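How a School Robot Finds Its Way Down a Path

Robot club pages, for readers aged 8 to 12
Wednesday, July 10, 2024

The robot club at Bostside School is building a small machine that carries library books from one building to another. The project is called Stirnora. It has wheels, a battery, a small computer and a camera. It has no driver. The club must write a set of steps, called a program, that tells it what to do.

People walk along a path without thinking much about it. A robot has to be told what a path is. To the computer, a camera picture is a grid of tiny squares, and each square is a number. In the Stirnora program, 0 means black and 255 means white. A path in even light gives numbers that are close together, and grass beside it gives different ones. The program looks for the line where the numbers change. That line is called an edge.

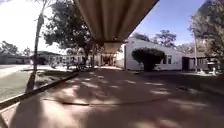

Shadows cause trouble. The line between a shadow and a sunny patch is also an edge, and a simple program cannot tell it from a kerb. The first version of Stirnora stopped at every shadow it met. The second version checks two things. It asks whether the edge is long and fairly straight, and whether it stays in the same place on the ground as the robot rolls forward. Leaf shadows move in the wind. Kerbs do not.

To test this, the club needed a lot of pictures of outdoor paths. Members collected 4000 and sorted them by hand into "clear" and "not clear". They kept 282 of the hardest ones apart. The computer was not allowed to learn from these. They were used only for the test, in the same way that a teacher does not hand out the answers before a spelling test.

The program got 198 of the 282 right. Most of its mistakes were in pictures with very strong sunlight. When too much light enters a camera, bright areas all turn white and the detail in them is lost. 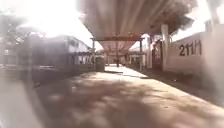 Reading time: 3 minutes

A roof over a path can help. Its long ridges seem to come closer together in the distance, and so do the sides of the path. The place where such lines seem to meet is called the vanishing point. If the program can find it, it can steer towards it, even when part of the ground is hard to see.

Signs and numbers painted on walls are useful too. A robot that can read a number can compare it with a map stored in its memory and work out where it is.

The next version will have a distance sensor. This sends out a sound too high for people to hear and times the echo. Shadows make no echo, so the sensor ignores them. The club will try it in September on a course 100 metres long, against teams from Travdale and Phuthong.

Words to know
Program: a set of steps for a computer to follow
Edge: a line where light and dark meet in a picture
Sensor: a part that measures something, such as light or distance
Vanishing point: the place where lines going into the distance seem to meet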